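Speaker notes – "The Second Draft Is a Different Job"
Clollport Library writers' evening, talk by Eoin Sheehan

Last updated: August

Length: 40 minutes plus questions. Water on the left. Start even if people are still finding seats.

OPENING

Say hello, thank the library, say where the restrooms are.

I have written four novels and finished the second draft of all of them. Two are published. The other two are in a closet, and they were also finished. Pause here. People usually want to know what was wrong with them, so tell them: the first had no reason to be set in Messina except that I had been there once, and the second was narrated by a horse.

Tonight is about what to do after you type the last line of a first draft. I'm going to talk about Drisia, because it's the book I kept the best notes on.

THE NUMBERS

First draft of Drisia: 670 pages. Published book: 552 pages. Let them do the subtraction.

Time between the two: 21 months. I had told my editor at Rodora it would be six. She wrote down twelve, and she told me that later, over lunch.

Ask for hands: who has a finished first draft? Who has one they haven't looked at in a year? Don't pick on anyone.

PUTTING IT AWAY

I leave the draft alone for eight weeks. Some people leave it longer. I've tried two weeks, and at two weeks I still knew every sentence by heart and couldn't tell a good page from a page I remembered writing.

During the eight weeks I write letters, short reviews, anything under a thousand words. I don't start another novel. I did that once and ended up with two first drafts.

READING IT THROUGH

Print it if you can afford to. Read it in as few sittings as possible. Drisia took me four days.

No pen on the first read. This is the part people argue with. If I have a pen I fix commas, and I get to page 90 feeling busy without knowing what the book is about. On the second read I allow a pencil and three marks only:

– a line in the margin where I got bored
– a cross where I didn't believe it
– a circle where something is missing

Show the marked-up page (hold up the binder, chapter 4). Pass it along the front row if the group is small.

READ ALOUD – the ferry passage, first draft version, then the published version. Go slowly on the first one. It has the sister explaining the whole will in one speech. In the published version she says "You'll have to ask him" and goes back to her crossword.

If time is short, skip the first half of the old version and start at "Naturally, the house".

WHAT TO CUT

Chapter one. Mine was 31 pages of weather and breakfast. The book now opens on what used to be page 32. I kept one sentence from the old opening and put it in the last chapter.

Characters who do the same work. Drisia had two aunts. Both disapproved of the marriage, both lived by the harbor. I merged them over a weekend and then spent a month finding places where the surviving aunt was in two rooms at once.

Explanations after dialogue. If the line is clear, the explanation goes. If it isn't clear, fix the line.

WHAT TO ADD

Less talked about. The circles on my second read were nearly all in the last third, where I had been tired and wanted to be done. The father's funeral was a paragraph. It's now a chapter, and it's the one people write to me about.

Objects are a good way in when a scene feels thin. Give somebody something to handle while they talk – a coat, a curtain, a letter. Then the two-minute exercise.

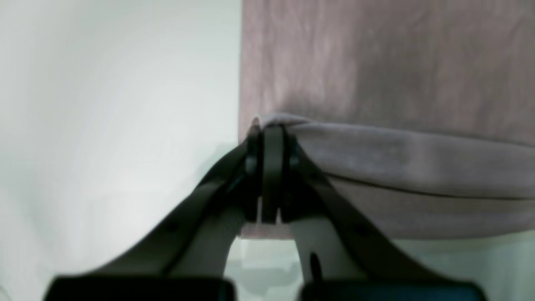

Slide 14: Mauve fabric, held and hanging.

Exercise: two characters, one piece of cloth, neither of them mentions it. Two minutes by the wall clock. Ask for one or two volunteers to read. Don't critique, just thank them and say one thing you noticed.

SHOWING IT TO SOMEONE

One reader at a time. Give each reader a question, such as "Where did you stop for the night?" I learned more from that than from "What did you think?"

Don't defend the book while they're talking. Write down what they say and look at it a week later. I disagreed with my first reader about the ending for five months, and then changed it.

CLOSE

Second drafts end when the changes start going back and forth. I took a comma out of the ferry passage one morning and put it back after lunch. I mailed the manuscript the next day.

Questions. If there are none, offer the one about agents, since someone always has it. Books are on the table by the door, cash or card.

Shares: 21

3 comments

marguerite_p
I was in the second row and got to hold the binder. The pencil lines down the margin made me feel a lot better about my own draft. Going to try it without a pen first.

Tobin
Eight weeks seems long to me. I lose the thread completely if I leave something that long. Does this work for short stories too?

Eoin Sheehan
Tobin – for stories I leave it a week, sometimes less. I keep a page of notes with the draft so I can pick up the thread again.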